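4. Evaluation of the Brasmont Two-Arm Kit

4.1 Scope

This section reports on the Brasmont kit, the second of the two commercial packages we reviewed. The first, sold by Ikside, is covered in Section 3. Both are offered to teaching labs and small research groups that want two-arm manipulation without building a cell from parts. We bought the Brasmont kit at list price and had no contact with the vendor during testing apart from two support requests, which are described in Section 4.4.

The package as delivered contains a pair of arms, two-fingered grippers, a control computer with the Mernow software already installed, and a printed setup guide. A table is not part of the package. The guide asks for a flat, rigid surface and a matte work area, and leaves the choice of material to the buyer.

4.2 Setup and calibration

One person with earlier experience of robot arms completed the setup in a single working day. Most of that time went to cable routing. The gripper cables are long enough for any pose in the working range, but they have to be strapped along the links with some slack left at the wrist. Our first attempt left too little slack on one side, and the software stopped the arm with a torque warning whenever the wrist turned past its midpoint. Strapping the cable again fixed this.

Calibration between the arms is done by touching both grippers to a set of shared points. The guide calls for 10 points. We repeated the procedure after every 60 trials, as the vendor recommends, and found that it could be finished by one operator without stopping the control computer. Skipping it caused no failures in the first few sessions, but the handover task became less reliable later on, and we went back to the recommended schedule.

4.3 Block tasks

We used the block tasks from the Qiu task set so that the results could be compared with those in Section 3. All tasks start with small colored cubes spread over the shared part of the work area. The operator gives a target color, and the software selects an arm, plans the approach, and closes the gripper.
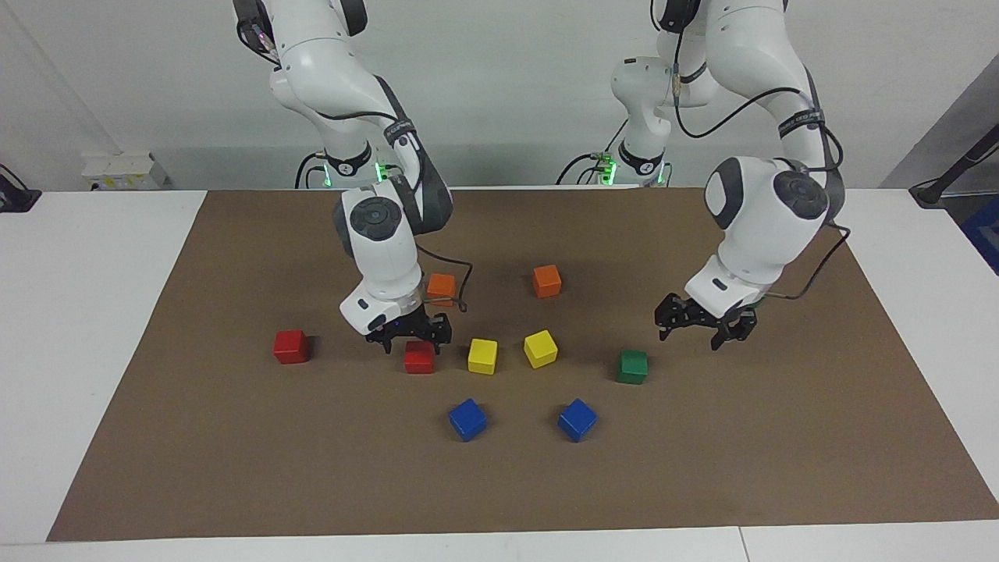

Figure 4. Brasmont kit with both grippers open over the colored wooden cubes.

Arm selection follows a simple rule. The arm with the shorter path is used unless the other arm's current position would block it. When the paths are close to equal, the software picks the arm that moved least recently. This works well when the cubes are far apart. When two cubes of the target color lie near the line between the arms, the planner sometimes changes its choice after motion has begun, and the trial loses time while both arms back away. The setting that prevents this is off by default, and we left it off for the reported trials.

Across the full set we ran 571 pick trials and counted 513 as successful. A trial was successful if the cube was lifted clear of the surface on the first attempt and held until the release command. Second attempts were allowed by the software but were scored as failures. The most common cause of failure was a finger landing on top of a neighboring cube. Failures in which the cube was gripped and then dropped were rare, and they came mostly from grasps taken across the corners.

Turned cubes were harder than cubes lined up with the arm base. The wrist has enough range to match any angle, but the Mernow software rounds the grasp angle to coarse steps. At the widest error one finger makes contact early and pushes the cube before the other finger closes. The gripper usually recovers. The final position of the cube in the fingers is then less certain, and this matters for stacking.

4.4 Support and documentation

The printed guide is accurate for the hardware and out of date for the software. Several menu names have changed, and the section on logging describes a file layout that is no longer used. Our first support request, on the logging format, was answered the next day with a corrected page. The second asked whether the grasp angle steps could be made finer. The reply was that a software update planned for June would add this as an option. We did not delay testing for the update, and all results here are for the version that came with the kit.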